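4.2 Data collection with the hand-held gripper

All demonstrations were recorded with a hand-held gripper that has the same finger geometry as the one mounted on the arm. The operator holds the tool, closes it on the object, moves the object and lets go. A wide-angle camera is fixed to the tool and looks out past the fingers, so the policy is trained on the same kind of view it gets at run time. No arm is needed during collection.

We collected 432 demonstrations of grasping and moving household objects. They were split over 12 table layouts, and each layout was prepared by one person and recorded by another. Operators were told to leave other items on the table and to approach the target from whatever side felt natural. They were not told how hard to squeeze. Earlier trials at the Calloway site had used cleared tables, and a policy trained on that data often reached for the wrong item when more than one was present.

We trimmed each recording by hand. The start was set at the first motion toward the target and the end at the point where the fingers had fully opened again. Recordings in which the operator changed targets partway through were dropped before the count given above.

For bottles, the main question was which frame to use as the grasp label. The finger pads are ribbed and they bend, so the opening width alone does not say when contact is made. We labeled the first frame in which both pads touch the object, as judged from the camera view. Figure 5 gives a frame with contact on both sides of an upright drink bottle, with other items on the table behind it.
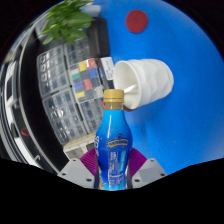
Latrice Blackwood objected to this rule when she read the first draft of the labeling guide, saying that contact on both sides is not a grasp yet, and that a policy trained to stop there would let go of anything heavy. She asked for a second label, placed at the first frame in which the object moves with the tool. We added it. The two labels are called touch and carry in the rest of the paper, and the gripper command is learned from the span between them.

Adding the carry label meant going through the full set again. Amos Yazzie relabeled 20 recordings a second time without looking at his first answers. The touch label came out the same or one frame apart in most of them. The carry label was less steady - mainly on light objects, where the start of the lift is slow and the object can tilt before it leaves the table. We kept his first answers in all cases.

One limit of the setup should be noted. The camera moves with the fingers, so a held object stays in nearly the same part of the view while the background shifts. This makes carry easy to see when the tool moves fast and hard to see when it moves slowly. A fixed second camera would help, but it would also tie collection to one room, and we wanted operators to be able to record wherever a table was free. Section 4.3 describes how the two labels enter the training loss.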